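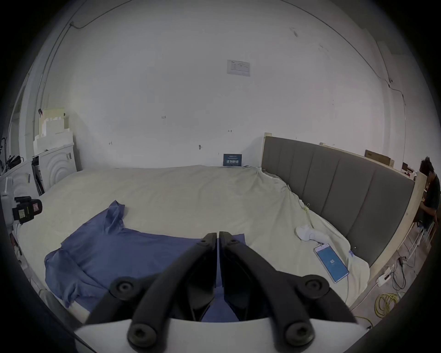 # Learning to spread a cloth from hand-held gripper demonstrations

Project report, second semester, group Flarkbridge
Students: Fenna Michiels and Arnout Stevens
Supervisor: Jeanine Vanhove

## 1. Question

In the first semester our group trained a policy that picks up one sock from a table. For this semester our supervisor asked us to try a larger and softer object. We chose the task of spreading a cloth on a bed. The question of the report is simple: does the policy become better when the demonstrations start from many different crumpled shapes, or is it enough to start always from the same one?

## 2. How we collected the data

We used the hand-held gripper with two fingers and a camera looking over them. The person who demonstrates holds the gripper, takes a corner or a fold of the cloth, pulls it and releases it. One demonstration ends when the person judges that the cloth is flat enough, or when 40 seconds have passed.

We recorded 556 demonstrations in June. After checking them we kept 388. The most frequent reasons for removing a demonstration were:

- the tracking of the gripper position was lost, mostly during fast turns
- the fingers closed next to the fabric and the person did not try again
- the cloth was hidden behind the fingers for the largest part of the recording

We divided the kept demonstrations in two equal sets. Set A starts always from one fold that we made by hand, as similar as we could. In set B the cloth was dropped from shoulder height before each start, so the shape was different every time.

The bed was more difficult than the table. The sheet and the duvet are soft and also move when the cloth is pulled, and the first version of our flatness score counted their wrinkles as wrinkles of the cloth. Arnout solved this by making a color mask first and computing the score only inside the blue region.

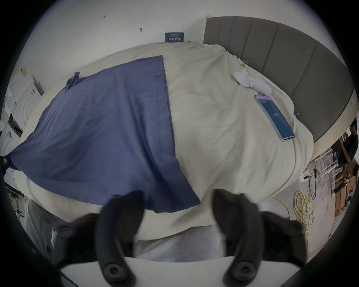 *Figure 1. Blue cloth over the left half of the duvet, with a raised fold near its upper left corner.*

A fold such as the one in Figure 1 is small in area but it has much influence on the score, and we discussed for a long time if this is fair. In the end we left the score as it was - the same rule is used for both sets.

## 3. Training

Both policies have the same network and the same settings, and each was trained for 3000 steps. Longer training was not possible in the time we had on the shared computer. We used the Cliltent library for loading the data. Elfriede Prantl helped us to correct an error in the time stamps, where the finger opening was stored later than the camera picture.

## 4. Result

The policy from set B was better when the cloth was dropped at random. It usually found an edge to hold, also when the edge was under another layer. The policy from set A often moved to the place where the fold had been during training, and closed the fingers there on nothing.

When the start was the fold of set A, the difference was small, and A was a little faster. We did not expect that B would be so near.

Both policies have trouble with corners that hang down beside the bed. Our demonstrations have few examples of this, and the camera sees these corners only for a short moment.

## 5. What we would change

We would write down the starting shape of each demonstration during the recording. We did this afterwards from the video, and it took us more than one Friday. We would also repeat the test with a cloth of another color - the mask depends on blue, and on a cream duvet it is an easy case.

The data and the scripts are in the folder of the group on the Gilura server. The removed demonstrations are also there, in a separate folder.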